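Making a Small Musical Work: Project Report

Course: Theatre Production Practice
Group: Brimex
Report written by: Rongrong Xia

1. What we wanted to do

Our group had 4 members and one semester. The task was to choose a short musical with a small cast, plan the production and perform it for an audience. We chose Tavora, a one-act piece about two sisters who manage a hotel in a mountain town. It has five songs and no dance numbers, which was important for us, as only one member had studied dance before.

My own job was stage management, and later also the sound cues, when we understood that the person at the piano could not do both.

2. The room and the budget

We performed in Goltach, the old lecture room on the ground floor. It is wide but not deep, and the door for the actors is on the same side as the door for the audience. For this reason every entrance had to happen before the audience came in, or through the curtain at the back.

The budget was 1,000 dollars. The biggest part went to the performance license. The second biggest was the piano tuning, which we had not put in the first plan. Costumes were mostly borrowed from the department storage, and we paid only for cleaning and one pair of shoes.

3. Rehearsals

We started in October with reading and singing at the table. I think this period was too long. The actors knew the words very well, but when they stood up they did not know where to look. In the second week of staging the director, Song, decided to stop using the script in the room, even if lines were forgotten. It was uncomfortable for two rehearsals and then it became much better.

The most difficult part was the third song, in which both sisters sing different words at the same time. At first both sang loudly, and the words were lost. We tried putting one sister behind the reception desk, so that the audience looked mainly at the other. This helped, but the final solution was musical - the second voice now enters two bars later than in our first version, with permission from the composer.

4. The performance

There were 15 sound cues. I ran them from a table at the side and followed a paper prompt book with pencil marks. One cue, the telephone in the second scene, came late. The actor waited with her hand on the receiver and the audience laughed, so perhaps it did not harm the evening.

The light was simple: one general state, one evening state, and a darker one for the last song. I wanted a slow change into the last song, but the lighting desk in the room allows only a short fade. We should have checked this before writing the cue list.

5. What I would change

I would begin the staging earlier and write the cue list together with the actors. I would also ask the pianist to come to more rehearsals. We used recordings for a long time, and the singers became used to a tempo that never changes. With a live piano they had to learn again how to breathe before a phrase. 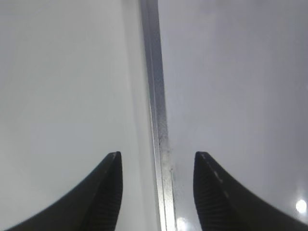
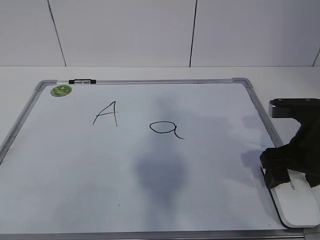 Student Projects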